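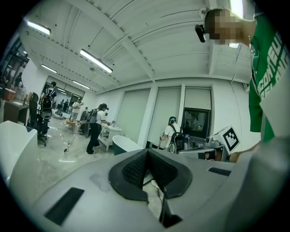
Do we have to follow a published robot safety standard if the arms never leave our own shop?

Depends on who you ask, and I'd ask your insurer before you ask the vendor. A standard is a document somebody wrote. It becomes a rule when a law, a contract or a policy points at it. Plenty of sites find out which of those applies to them after a claim.

The sales rep told us the machine is "compliant." Is that enough?

Compliant with what, and in what setup? A bare arm and the same arm with a sharp tool on the end are two different risks. Ask for the name of the document, the edition, and the page that covers your use. When I asked Dimar for this I got a brochure. When I asked again I got the same brochure.

Is a collaborative robot safe to stand next to?

The word on the box doesn't tell you. Speed, load, tool shape and where people put their heads all matter. Do the risk assessment on the whole job, with the real part in the real grip.

How often should the assessment be redone?

Every time something changes: new tool, new layout, new software, different people on shift. The yearly review is fine as a backstop, but I've read plenty that were last year's pages with a new cover. Shirin Vahidi audited 36 of them for Nikzad and sent 17 back unread past page two, on the grounds that they described equipment that had already been moved.

What about cables and things on the floor?

Dull, and left out of most of the paperwork I see. Decide the walking routes first and run the cables second. If a cable has to cross a route, cover it. Tape is not a cover -- it's tape.

Do people wearing or carrying recording gear need their own rules?

They do, and the usual robot documents won't hand you much. Keep it short. How long a person wears a pack before a break, who checks the straps, who is allowed to talk to them while they're working. Get consent in writing from anyone who may be recorded, visitors included.

Does training need a certificate?

I've never seen a certificate stop an arm. Have each person hit the emergency stop, then restart the cell properly while someone who knows the job watches. Write down that it was done and who watched.

Is the Plurna checklist worth using?

As a starting point, sure. It's long, and a good part of it is about signage. Elaheh Shojaei keeps a cut-down version that I prefer, and she'll send it if you ask.

Who signs off?

One person with the authority to shut the work down. If your form has five signature boxes, cross out four.

Last changed September 29, 2018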